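Opinion | The Case for the Round Basket

By Ah-rin Sun

40 shares | 8 comments

Households and institutions alike have come to treat laundry as a matter of machinery. At Keltirstead, where residents share two laundry rooms, this newspaper's readers have asked for faster dryers. I would ask first for better baskets.
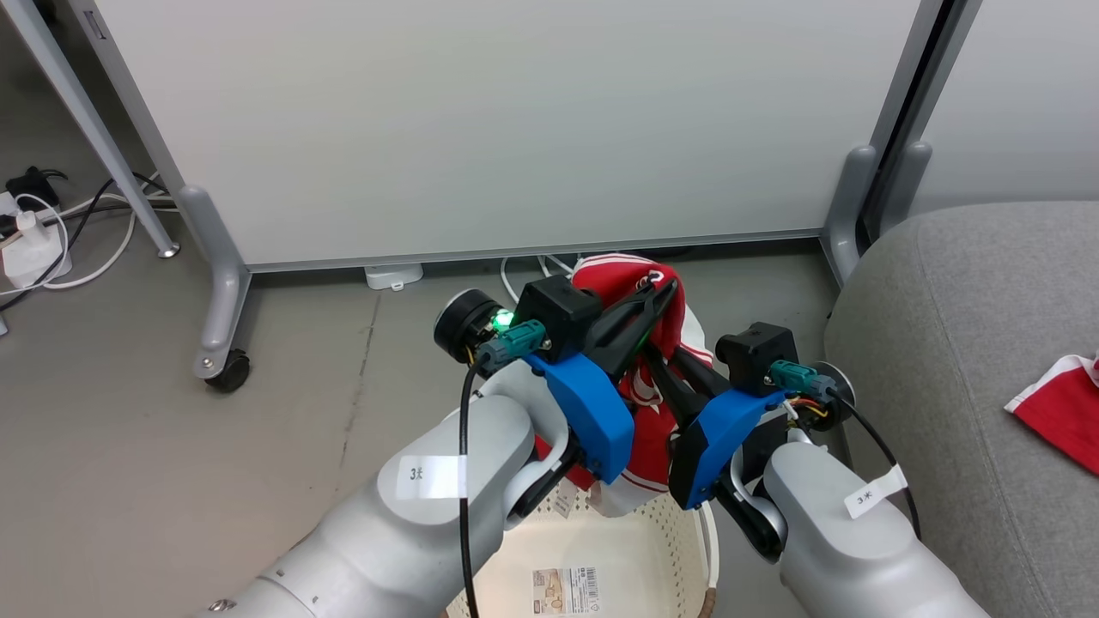 A plain round basket has no corners in which a sock may lodge. It may be set on a concrete floor without harm – and it imposes a sensible limit on the size of a load. Bright red garments should have a basket of their own, particularly those with white trim.

The residents' council will consider the matter in January. It should approve the purchase of 25 baskets and leave the dryers as they are.

Related
Severino Sepúlveda: Keep the Clotheslines
Letters: Folding Tables at Keltirstead

We use cookies to improve your visit. Accept | Manage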